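6/18/20

I have now read my fourth article this spring telling me that the way to fix a dull room is to paint one wall a dark color. I would like to register a complaint.

The argument always runs the same way. White walls are cold. Beige walls are for landlords. What you need is depth, and depth comes in a can at a price that would make you put it back on the shelf if it were olive oil. The writer has just painted the spare bedroom a color named after a type of wet stone, and now the writer sleeps better and has started reading novels again. I don't doubt the novels. It was a long spring and we all had time for novels. I do doubt that the wall had much to do with it.

I say this as someone who fell for it. In May I ordered a gallon of brown from Barnlow, which sells paint by mail and sends you a little booklet with it, printed on very thick paper. The booklet says that brown is "returning to the home." I don't know where it had been. My parents' house was brown from the front door to the back porch, and so was every other house on the street, and when those houses got sold the first thing the new people did was cover it all up. Presumably they had their reasons.

The color I picked was called Clomwood. On the sample card it looked like the inside of a walnut. I taped the card to the wall of the back room and looked at it in the morning and at night, as you're told to do, and I'll admit it looked good both times. A card the size of a playing card looks good nearly anywhere. What the card can't tell you is what happens when there is a whole wall of it and one window facing north.

What happens is that the room goes dark at three in the afternoon. It took 3 coats to get there, too, when the can promised two. I did the third with the overhead light on and still missed a patch by the door.

I want to be fair to the paint. It went on evenly, it didn't stink, and it hasn't come off on anybody's sleeve. My quarrel is with the promises. The booklet claimed the color would "hold the light." I have been in there at every hour of the day and I can report that it holds the light the way a closet does.

Then there's the accounting, which the articles skip. I kept receipts, mostly out of spite. By the time I'd bought the gallon, the second gallon, the primer, a decent brush, rollers, tape, a drop cloth, a floor lamp, another floor lamp, and a rug to "lift" the floor (the old rug looked like mud next to the new wall), I had spent $1,767 on a project described to me as an easy weekend refresh. The paint was the cheap part. The paint is always the cheap part. Once one wall is dark, everything near it looks wrong, and you go out and buy things to stand between you and the mistake.

People who love this stuff will tell me I did it badly. Fine. Their usual list of objections goes like this:

- I should have painted all four walls, and the ceiling
- I should have used a warmer bulb
- I should have given it time

The first one strikes me as a strange way to solve a problem of too much brown. The second I tried. Warmer bulbs made the wall look like gravy. As for time, the back room has had over 50 days of my patience, and I still walk in there and reach for the switch.

There's also the matter of what to hang on it. Every article says dark walls make pictures "sing." You'd think from this that you could put up any old thing and it would come alive. I went through what I had in the hall closet, and it was landscapes, as it seems to be in everyone's hall closet. I like a landscape. But I've never been able to hang one straight, on brown or on any other color, and a plain dark wall gives you nothing to line it up with. No wallpaper stripe, no tile, just you and the level and a pencil mark you can't see.

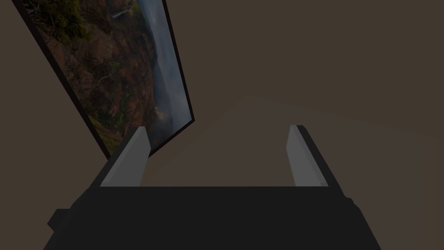 So much for singing. The best picture I own is a small print of the harbor at Assunção, all pale sky and water, and it looked better over the toaster in the kitchen, where the wall is the same dull white it was when I moved in. I put it back there last week. It has a grease spot on the glass and it still beats anything in the back room.

What bothers me more than the money is how little anyone checks. The big claim, repeated in all four articles, is that dark rooms are calming. Calming compared to what? One of them cited a survey by a paint store chain over in Kaststead. It asked people who had just bought dark paint if they were happy with their choice, and 9 out of 10 said yes. Well, sure. Ask me on the day I carried the cans to the car, too. Ask me again after the second lamp.

I don't think anybody is lying, exactly. I think people paint a room, and the room is clean and the furniture has been moved and all the junk has been carried out to the garage, and it feels great. It would feel great in white. It would feel great in yellow. Moving the junk out is free, though, and you can't print a booklet about it.

A few of you asked last time if I'd paint it back. Probably, but I'm told it takes two coats of primer to cover a brown that deep – and I have learned what "two coats" means. There is also the rug to think about, since I bought it to match. For now I keep the door shut and use the room for the ironing board and the winter coats.

If somebody out there has a north-facing room in a dark color and can read a newspaper in it at four o'clock without a lamp, write and tell me. Send the name of the paint, and please don't send the booklet.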